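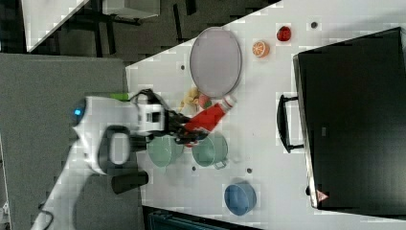
5th September

Went through the responses to the Urnulby College advert for the two teaching posts. The portal says 1,223 views since it went up. I don't believe that figure means much. Applications received: 9. Either most of those views are the same people refreshing, or the advert puts them off when they get to the bottom of it. Possibly both.

Read it again as if I wanted the job. Salary is given as "as per norms", with no norms attached. Experience is "preferred" in the second paragraph and "essential" in the last. The closing date is in the covering note but missing from the advert itself. We copied most of this from the June round, which also did badly, so I can't see why we expected better.

Altley are pushing their paid listing again. They claim 100 suitable candidates per post. I asked what "suitable" meant and got a brochure. Asked again, got the same brochure. Until they show how they count, I'd leave the money where it is.

Tried the Nechyporuk form against our own on the same test entries. Theirs is shorter and lets you save halfway. Ours throws everything away if the certificate upload fails, and the message only says "invalid". Of the 9 we did get, 2 have no certificates at all, and I suspect that's us and not them. Need to write and ask before anyone marks them down as incomplete.

Illa's sorting tool: put all 9 through it. It ranked a physics lecturer top for the commerce post, apparently on the strength of the word "accounts" in a sentence about accounts of experiments. Would not use it for anything that matters. Scores saved in the shared folder for anyone who wants to argue.

To do
- get an actual pay range out of the college, in writing
- pick preferred or essential, same word in both places
- closing date at the top
- fix upload message, retest with a large scan
- no reply to Altley yet

Walk-in interviews were suggested again as a way round all this. Not convinced. Last time we had no record of who came, and the panel's notes didn't match the sign-in sheet. Would want that sorted first.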